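Nimo Countertop Dispenser, Model 800
Section 7: Fitting and Priming a Refill Bottle

Applies to units shipped from Clostdale after June. Read Section 2 (Electrical Safety) before you start.

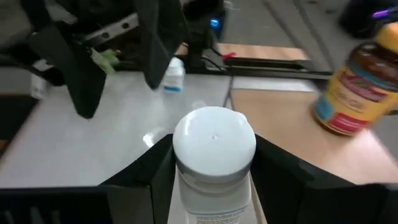 7.1 Before you begin

Use only refills marked for the Model 800. Bottles for the older Drellitz wall unit have a wider neck and will not seat in the collar. Store refills upright, away from direct sunlight.

You will need:
Refill bottle
Drain cup (supplied)
Lint-free cloth

CAUTION: Unplug the dispenser before opening the rear door. The pump can start without warning if the sensor is covered while the door is open.

7.2 Removing the old bottle

1. Press and hold the power button until the light turns off, then unplug the unit.
2. Open the rear door by pushing the latch down.
3. Turn the collar a quarter turn counterclockwise and lower it clear of the neck.
4. Lift the intake tube straight up. Let it drip into the drain cup.
5. Take out the old bottle and wipe the tray.

NOTE: Do not pour leftover liquid into the new bottle. Mixed batches can thicken and block the tube.

7.3 Fitting the new bottle

1. Stand the refill on a flat surface. Remove the cap and peel off the inner seal completely. Keep the cap for disposal.
2. Check the intake tube for cracks. Replace it if it has gone stiff or cloudy — see Section 11 for part numbers.
3. Set the bottle on the tray with the label facing the door.
4. Feed the tube into the neck until the filter rests on the bottom.
5. Raise the collar and turn it clockwise until it clicks. Do not use pliers.
6. Close the rear door. The latch must sit flush with the housing.

7.4 Priming the pump

1. Plug in the unit and switch it on. The light blinks amber.
2. Place the drain cup under the nozzle.
3. Press PRIME once. The pump runs for 14 seconds and stops by itself.
4. If no liquid reaches the nozzle, wait one minute and press PRIME again.
5. When the light turns green, wipe the nozzle and empty the cup.

CAUTION: Do not run more than three priming cycles in a row. The motor will overheat and the unit will lock out.

7.5 If the light stays amber

Door not fully closed: open it and close it again.
Collar loose: repeat step 5 of 7.3.
Air leak at the tube: push the upper end firmly onto the pump inlet.
Filter blocked: rinse under warm water and refit.

If the fault remains, contact the Nazari service desk and quote the serial number from the underside of the unit.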